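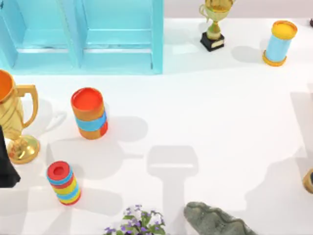

*Gold cup on a black base, next to the blue shelving*

Hi Berenice,

Progress report on the Fellden returners' scheme, as promised, covering everything since April. I've kept the spreadsheets separate so you can read this bit with a cup of tea.

We've had 88 women through the door so far, mostly coming back to work after kids, a few after looking after a parent. That's a bit under what we told you we'd manage by now, and I'd sooner say so up front. The spring intake was slow (school holidays, and our poster had the wrong phone number on it for a fortnight, which was my fault). The summer one filled up in days!

Of those, 29 are now in paid work. Most went part-time to start with, and I've had a lot of chats about whether that counts as going backwards. Several of them used to run teams and are now on a lower grade than the one they left. Karla has been ringing employers about this and Montes has agreed to look at previous experience when it sets starting pay. Porivik said no, but quite nicely, and she's trying again in the autumn.
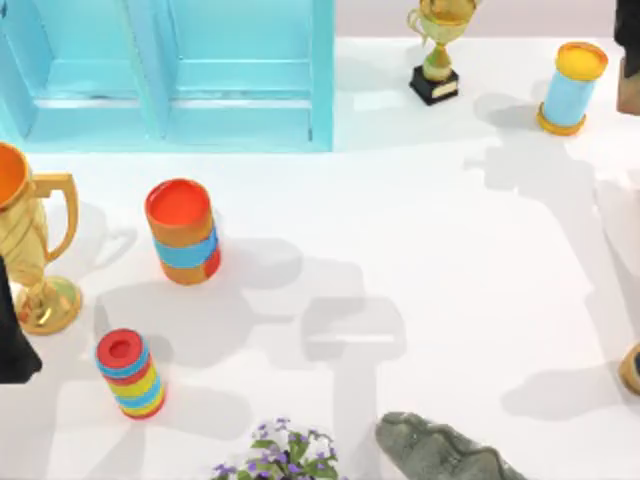

*Small two-handled trophy with a plaque on its base*

The bit that's gone better than I hoped is the pay talk practice. We sit people in pairs and one has to ask the other for more money, out loud, with a number in it. Everyone hates the first go. Yolotzin, who came to us after nine years at home, asked for an extra £649 a year at her second interview and got it, and she rang me from the car park shouting!

Mentoring is patchier. Melquiades Serrano has matched all the summer group, but four from the spring still haven't met their mentor and two mentors have gone quiet on us. I'd like to move to phone calls for the first meeting, if you're happy with that.

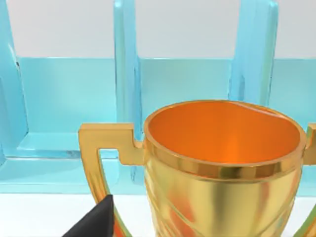

Picture credit: Wunulham

Money next. We're £428 over on childcare and under on room hire, so it nearly evens out, but I do need your okay to shift it across. Could you let me know before we book the next lot of crèche places?

Still to do: the six-month follow-up calls, a proper go at the evening sessions, and a second visit to Montes with Karla. I'll send the follow-up figures once the calls are finished.

All the best,
Melquiades Solís
2021-08-21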